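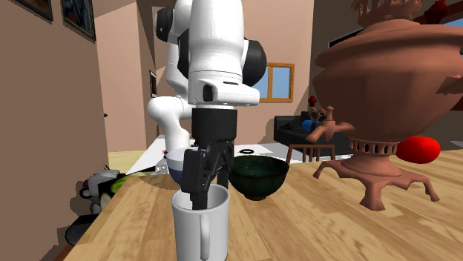 The Seven-Dollar Cup

Tilau sells a pour-over for $7 and promises you'll taste apricot. I tasted coffee. So did Maribel Huamán, who roasted beans for 10 years before she quit to teach school.

"People taste what the card says," she told me. "Take away the card and they say it's nice."

The shop's owner, Decha Bunnag, disagrees, and he has a chart of 37 flavors to back him up. I asked who made the chart. He did, one afternoon in July. He poured me a second cup, and the card said plum.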